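4.3 Installing the Gough filter cartridge

Read this section before opening the housing. The procedure applies to the Woltov 218 and Woltov 237 under-sink units. For countertop units, see section 5.

CAUTION: Shut off the cold water supply before removing the housing. The housing holds water under pressure even when the faucet is closed.

CAUTION: Do not connect the unit to a hot water line.

1. Close the cold water shutoff valve by turning the handle clockwise until it stops.
2. Open the drinking water faucet and leave it open until the flow stops.
3. Place a shallow pan under the housing. Some water will spill when the seal is broken.
4. Fit the supplied wrench over the ribs of the housing and turn it counterclockwise. Support the housing from below with your free hand.
5. Lift out the old cartridge and discard it with household trash.
6. Remove the O-ring from the groove. Wipe the ring and the groove with a clean cloth. If the ring is flattened or nicked, replace it with Ranumora part 237-6.
7. Apply a thin film of silicone grease to the O-ring and press it back into the groove. Do not use petroleum jelly.
8. Insert the new cartridge with the arrow pointing up. It should sit flat on the post at the bottom of the housing.
9. Thread the housing onto the cap by hand. Tighten it a further quarter turn with the wrench – no more.
10. Open the shutoff valve slowly and check the joint for drips.

4.4 Flushing and clarity check

Run the faucet at full flow for 6 minutes after each cartridge change. The first water may be gray from carbon fines. Do not drink it or use it for cooking. 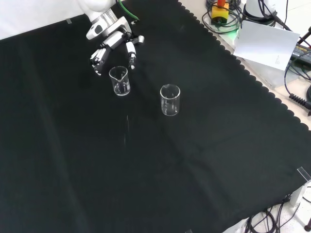
Draw a sample into a clean, clear container and let it stand for 3 minutes. Fine air bubbles rise and clear from the bottom upward. Carbon fines stay suspended or settle. If fines remain, repeat the flush and draw a new sample.

Note: Cloudiness that persists after three flushes usually means the cartridge is not seated. Return to step 8.

Reset the filter timer by holding the button until the light blinks green. Write the month of the change on the label inside the cabinet door.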